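Worktops and scratches: notes from the May repair evening

The May evening was given over to kitchen worktops, which more of you had asked for than anything else on the list at the door. Elli Ahonen led it. She spent 21 years fitting and refinishing counters before she moved to Brunel, and she brought a crate of offcuts for people to practice on. What follows is a shortened version of her notes, with a few additions from the discussion afterward.

Start by finding out what you have. Solid wood shows end grain at the edge and can be sanded many times over. Laminate is a thin printed layer on a board, and once you go through the layer you are looking at the board. Stone is cold to the touch and heavy, and it usually has a polished finish. Solid surface sheet is the same material all the way through, so it can be sanded like wood. If you rent, ask the landlord before you do anything beyond cleaning.

Clean the top before you judge the damage. Much of what people take for scratching is a film of soap and hard water. Warm water with a little dish soap, a soft cloth, then a second wipe with plain water. Let it dry and look again with a lamp held low at one side. Run a fingernail across the mark. If the nail doesn't catch, the mark is in the finish and can often be improved. If it does catch, you will need to fill it, sand it or live with it.

For oiled wood, start with 180 grit and go with the grain, then 240, then 400 if you like a smoother feel. Wipe off the dust between grits. Put the oil on thin, wait 20 minutes, and take off everything that hasn't soaked in. Rags used for linseed oil can heat up and catch fire when they are left in a pile. Spread them flat outdoors until they are stiff, or soak them in water and seal them in a metal can.

Solid surface takes the same approach with finer paper. Keep the sander moving and work an area much larger than the scratch, or you'll end up with a dip that shows every time the light is on it. Grits up to 2000 are sold for a high gloss. Elli stops well short of that in kitchens – a shiny top shows the next scratch sooner.

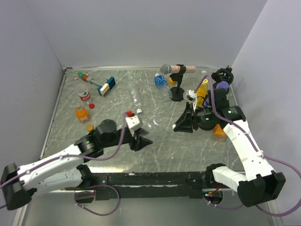 Patterned laminate was the part that got the most questions. It can't be sanded, and the coloring pens sold for deep chips are a poor match for light marks spread over a wide area. People tend to assume a busy pattern will hide wear, and up to a point it does, but a gray marble pattern covered in fine white scratches still reads as scratched, and no pen will deal with that many lines. A laminate polish may dull them for a while. Test it in a back corner, use very little, and keep it off any surface where you roll dough or cut food. After that the choice is between leaving it alone and replacing the sheet.

Shaohua Tang has just been through a replacement and passed on his costs. He paid $725 for a new laminate top from Rantala, cut to length, with the sink opening done at the shop. Fitting was extra. He got the old one out himself in an afternoon – turn off the water first, he says, and have a second person ready to take the weight when the last bracket comes loose.

Elli's handout is in the folder by the tool library desk, along with the list of grits. The offcuts are there too, in the crate under the bench, and you can take one home to practice on. Please bring back the sanding blocks if you borrowed one. We are four short.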